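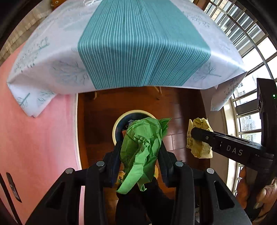

Green paper over the wastebasket

Is bright colored paper really not recyclable?

Posted by tallmidge, Mar 30, 2022

Our building switched haulers and the new one, Pludow, sent every unit a flyer. It says no "deeply dyed" paper in the blue cart and no crumpled paper either. I do a lot of sketching and list-making on cheap colored sheets (the Fuvine multipack, mostly green because I use the other colors up first) and I've been putting them in recycling for years.

I'm not convinced. The old hauler took everything. The flyer also says you can be charged 30 dollars for a contaminated cart, so I suspect this is mainly about the fee. Does dye matter at all, or is this one of those rules somebody made up in an office? And what is wrong with crumpled?

Lucian Bucur

I worked at a sorting plant for a while, a different company from yours, so take this as one plant's view.

Dye matters, but less than the flyer wants you to think. Regular pastel copy paper goes in with mixed paper and gets turned into things like egg cartons and cereal boxes, where the color makes no difference. What buyers don't want is the very saturated stuff, the neon and the dark red, in a load that is being sold as white office paper. A few sheets of it can tint a batch. If your hauler sells to a mill that only wants white, they have a real reason. If everything goes out as mixed paper, I don't see one, and I would ask them which it is. They may not tell you.

Crumpled is a separate matter. The machines sort partly by shape, flat things one way and round things the other. A tight ball of paper can roll off with the cans and bottles. It isn't the end of the world, but that sheet probably gets landfilled. Smooth it out and fold it once. Shredded is worse, most places don't want it loose at all.

Pen and pencil marks are fine. So are staples, whatever people say. Foil, glitter and anything with a plastic coating should stay out. The old test is to scrunch it and let go - if it springs back open it is probably coated or has plastic in it.

On the fee, read your lease before you worry. At my last place the hauler could only bill the building, and the building never passed it on.

dora_k

just throw it out, 80 percent of it ends up in the landfill anyway

Lucian Bucur

Where is that number from? I have seen it quoted for plastic, for paper, and once for glass, always 80. Paper is one of the few things that does get bought and used again.

wrenhollow

I'd question the paper before the hauler. Why buy colored at all for lists? I went through a pack of 100 Laizer sheets in June and most of it had four words on it. Now I use the backs of junk mail. Ugly, but free.

Also, if you have a compost pile, plain dyed paper may be OK in small amounts, but I wouldn't go by what the package says. "Earth friendly" on a wrapper tells you nothing about the ink. I wrote to Tremach to ask what was in theirs and got a coupon back.

tallmidge

Thanks, Lucian. I called Pludow and was on hold long enough to do the dishes. The person said "mixed paper, I think" and then read me the flyer. I'm going to keep putting the light colors in, flat, and the neon goes in the trash until somebody there can give me a straight answer.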